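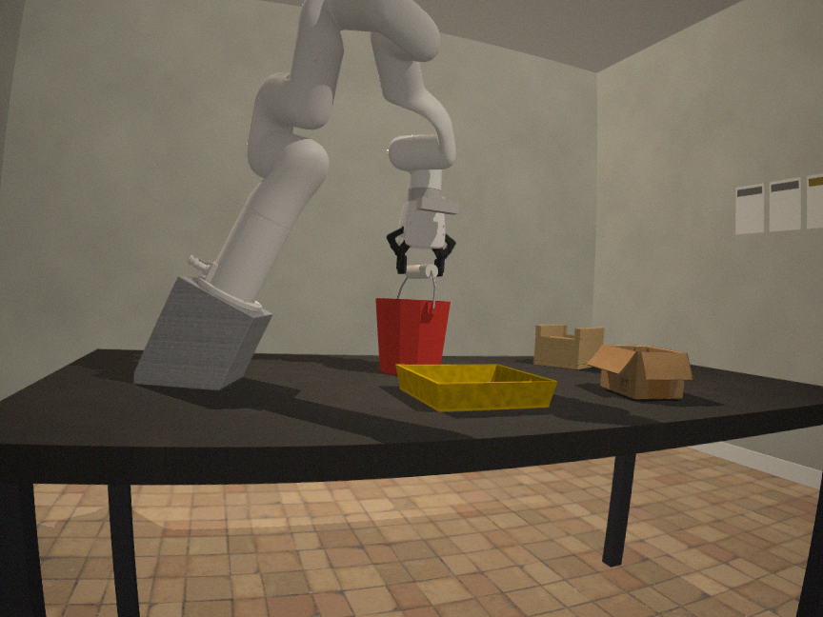 Ivitz Shared Workshop
Arm Build Group: Minutes of Meeting
December 22, 2024, upstairs room

Chair: Rosalie Baumgartner (RB)
Present: RB, DK, PT, MO, LH
Apologies: SW
Minutes: PT

1. Minutes of the last meeting

Agreed as correct, with one change. Under item 4 the cable length should have read 35 cm, which is the run from the wrist to the first clip. DK has already cut to the right length.

2. Simulation

MO reported that the simulated bench is now good enough to work from. The bucket, the yellow tray, the tan bin and the open cardboard box are all in the model, and the arm can be started from any pose. The bucket is held by its wire handle with the gripper closed on the white grip, and this is the pose we will use as the starting point for all the carry tests.

LH asked whether the handle swings in the model. MO said it does, but the friction figure at the grip is a guess and the swing dies down too quickly. DK has a luggage scale and will measure the pull needed to turn the grip in the real fingers.

PT asked if the bucket needed so few sides. MO said the faceted shape keeps the contact checks quick and he would prefer to leave it. Agreed to leave it.

The sloping pedestal was discussed again. RB would still like a level one, as the sums are easier. DK pointed out that the real block has been cast and weighs 46 kg, and he is not casting another. The model stays as it is. MO to check that the base angle in the file matches the block and is not the figure from the July drawing.

3. Carry tests

Twenty runs were done in simulation, lifting the bucket from behind the tray and putting it down at the pedestal end of the table. Three ended with the bucket catching the rim of the tray. MO thinks the lift is too low before the arm begins to turn. He will raise the halfway point and run the same set again.

Two further runs stopped with a wrist limit error. LH has had the same error on the real wrist when the camera faces the wrong way round. She will send MO her notes.

It was agreed that no carry will be tried on the real arm until a full set goes through without touching the tray. The first real carry will be with an empty bucket. RB asked that this be written down.

4. Gripper

LH has fitted the second pair of fingers from Grilteck. The left one was tight on its pin and has been eased with a file. They close evenly now. The old pair is in the drawer under the drill press and should not be thrown out.

DK asked about rubber pads on the tips. LH would like to see the pull figures first. Carried over.

5. Bench and power

The bench top needs a second coat of black along the front edge. PT to do this when the heating is on.

The Stisico supply cuts out if the arm and the extractor are started together. Until the sockets are split, please start the extractor first and wait. DK has put a label on the switch.

RB has asked for the emergency stop to be moved to the door side of the bench. At present you have to reach past the arm to get at it. DK to move it before the next session. No powered work on the real arm until this is done.

6. Money

Balance stands at £1491 after the fingers were paid for. MO asked for £20 for connectors. Agreed. LH still has a receipt to hand in.

7. Any other business

The join between shelf B and the wall has come loose again. PT has the brackets.

LH asked if members could save simulation files under their own initials. Two people overwrote the same file last week and the tray had to be put in again from scratch. Agreed. MO will keep the master copy and nobody else should save over it.

The Egger boards left by the stairs belong to the boat people and are not for general use.

Actions

DK: measure pull at the grip; move emergency stop
MO: check base angle; raise halfway point and repeat the runs; buy connectors
LH: send wrist error notes to MO; hand in receipt
PT: second coat on bench edge; shelf brackets
RB: ask SW whether he still wants the spare controller

Next meeting: date to be set by RB once the stop has been moved.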